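11/8/20

I slept badly and came to the workshop before the others. It was the third day with the arm from Ratirel. We have it on trial, with the Hakness gripper and their small program for teaching it, and on the last day I must write to Bundgaard and say if we should buy or not. The price on the offer is 2,622 for the gripper kit alone, the arm is rented by the month. For a small firm like Clovwood it is a lot of money, so I want to be fair and also careful.

In the morning I worked with the pink bowl on the cloth. I put the speed low and did the approach again and again, each time correcting the height a little.
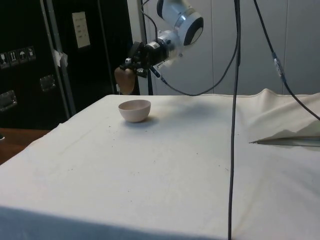
The manual is 174 pages and I think the person who wrote it has never been in a hurry. The chapter about grip force is good. The chapter about the cables is half a page, and I have lost much time to the cables. When the wrist turns far, I am always watching if something will pull. I have written this down as my first complaint.

Rui Vilela came at nine with coffee and asked if I was married to the machine now. He is more positive than me. He says that in January we had 3 orders late for the simple reason that we had no hands for the packing, and an arm does not catch a cold. It is true, but an arm also does not see that a bowl has moved by a finger's width, if I have not taught it to look.
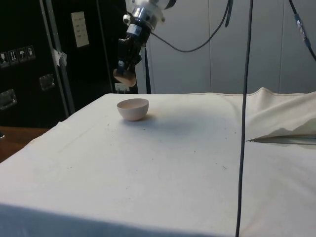

After lunch I changed the settings for the jaws. The teaching by hand is the part I like most: you hold the arm, you bring it to the place, you press the button, and the point is saved. My nephew could do it. But to change one point in the middle of a list you must open 3 menus, and I forgot each time which one is the second.
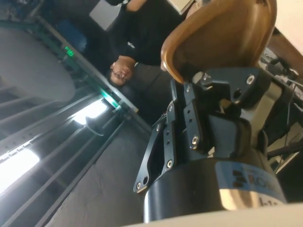

I wrote to Ratirel to ask if the training day is included in the price or comes extra. The answer was polite and did not answer it. I will telephone tomorrow.

At home I had soup and a headache. I think I will say yes to the gripper and ask for a better price on the arm - but first I want one full day with Rui teaching it and me only watching.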